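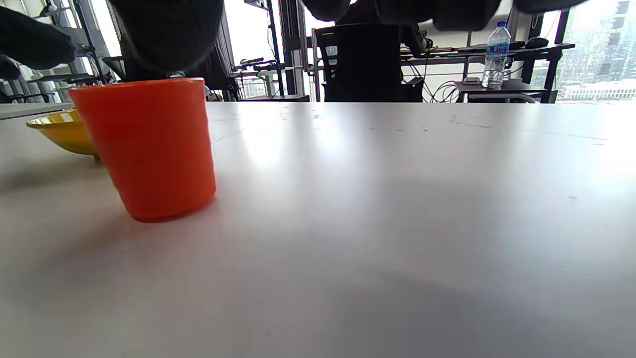
Kenport opens coffee measuring table for small offices

Jultbridge, July – Kenport, a supplier of coffee to small workplaces, announces the opening of its measuring table in Jultbridge. From this month, office teams can come and learn how to portion whole beans by hand, with simple items that most kitchens already have: a bowl, a spoon and a cup.

Many offices buy good coffee and then prepare it in a different way every morning. One day it is too strong, the next day it is like tea. Kenport believes that the answer is a steady hand and a spoon which is always the same.

"People ask us first about the grinder," says Enda Mulcahy, founder of Kenport. "I ask them how they fill the cup. Usually they do not know, so we begin there."

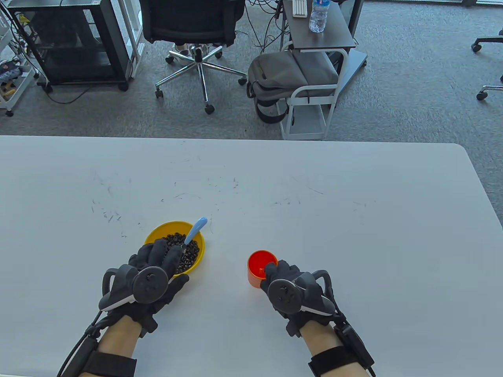 Coffee beans in a yellow bowl, with a light blue spoon and an orange cup, on the white table.

Each session takes 40 minutes and is open to groups of up to 3 people from the same office. Participants work with Coren, the house blend of the company, and every group receives a 200 gram bag to take back to work. Bookings are taken by Raghavendra Poduval, who also leads the morning sessions.

The table is in the Palaniappan building, room 446. Sessions start at 9:30 a.m. and 2 p.m. There is no charge for offices that already order from Kenport – new customers are asked to contact the company before they book.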